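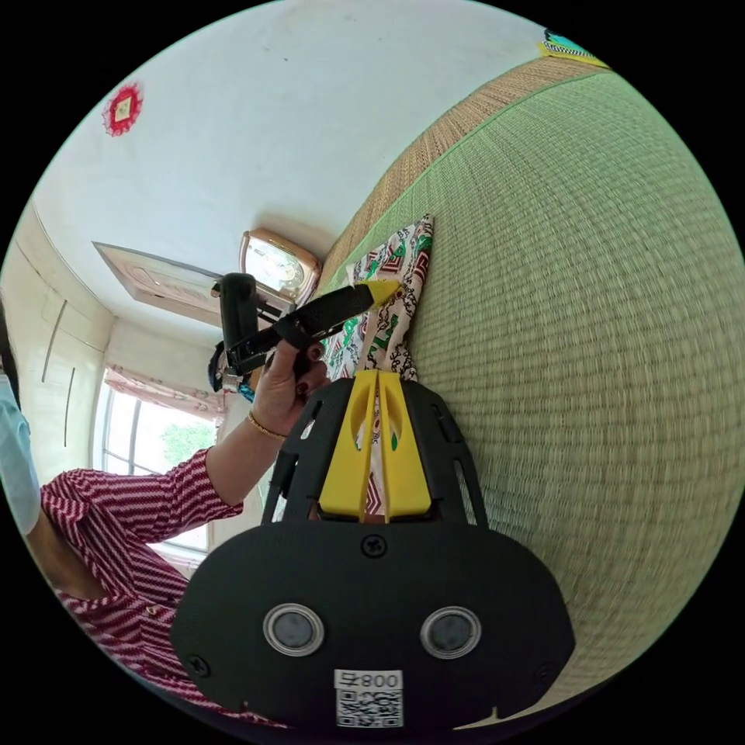
Printed cloth, white ground with black chain-like outlines, green motifs and dark red nested shapes. One corner comes to a point and there is a deep fold down the right side.

Printed Cloths from the Haslam Room
Gallery page, updated in July

The Haslam Room holds 196 printed cloths: scarves, table squares, cushion fronts, furnishing samples and a good many offcuts that were kept for the print. Most came to us in two house clearances, and the rest have been given a few at a time. We are adding them to the website slowly. Each gallery page gives the notes that go with one group.

This page is for the white-ground prints in three or more colors. They take up two drawers and part of a third. Gareth Dawber sorted them last winter and wrote most of the notes below. Genji Shimada checked the color names.

About the group

White-ground prints are the ones visitors ask to see most often. The outline is usually the darkest color and the other colors fill in or sit beside it. When the outline is black, small errors in lining up the colors are easy to spot, and we record them on the card as "slip" with a direction. A slip of a thread or two is normal and doesn't count as damage.

Dark red next to green is a common pairing in this group. We file by ground color first, then by outline, then by the strongest second color. Red is listed ahead of green even when there is more green on the cloth. That was Gareth's decision, and it has saved a lot of arguing.

The word "nested" on our cards means one shape set inside another of the same kind, with a gap or a change of color between them. "Chain" means a curling line that looks linked. Neither word says anything about where a cloth was made. If we know the maker, the card has a separate line for it. For most of these we don't.

Folding and storage

Small cloths are stored flat. Larger ones are folded once over a roll of tissue, with the print facing out. Old folds are left alone if the cloth feels stiff along the line. If it is soft, the cloth is opened out and left overnight on a table, then smoothed from the middle toward the corners with the flat of the hand. We don't iron anything in the collection.

Corners are the part that gets missed. A corner pulled out to a point should be eased back before the edge is straightened, or the pull runs along the side and the whole piece ends up crooked. Check the corner diagonally opposite as well.

The drawers are lined with Dodura board, which we buy in packs of 500 sheets and cut down. The tissue is the plain unbuffered kind. Please don't bring your own plastic sleeves, even for a short visit.

Labels

Every cloth has a loose paper tag that travels with it and a matching card in the file. The tag goes on the back, at the lower left, tucked under the edge. Pins were used before our time and left rust spots on several pieces, so pins are out. If you find a cloth with no tag, leave it on the table and tell whoever is on duty. Don't put it back in the nearest drawer.

Color names

We use plain names: white, cream, black, brown, dark red, red, orange, green, dark green, blue. Genji's rule is that a name has to be one that two people would pick separately, looking at the cloth by the window in the morning. Names such as "wine" and "moss" have been taken off the cards. You may still see them in the printed list, which runs to some 700 lines and covers plain and woven cloths too. Where the printed list and the card disagree, go by the card.

Seeing the cloths

The room is open on Monday from 10 until 3. You can ask for one drawer at a time. Tables are shared, so please keep bags and coats on the hooks. Pencils only. You may take pictures for your own use without flash.

To request a white-ground print, write to the Haslam Room desk and say what you remember of the pattern. A description like "black curls, some green, dark red shapes" is enough to find the right drawer.

More galleries
Dark-ground prints
Stripes and checks
Borders and edges
Offcuts under a hand's width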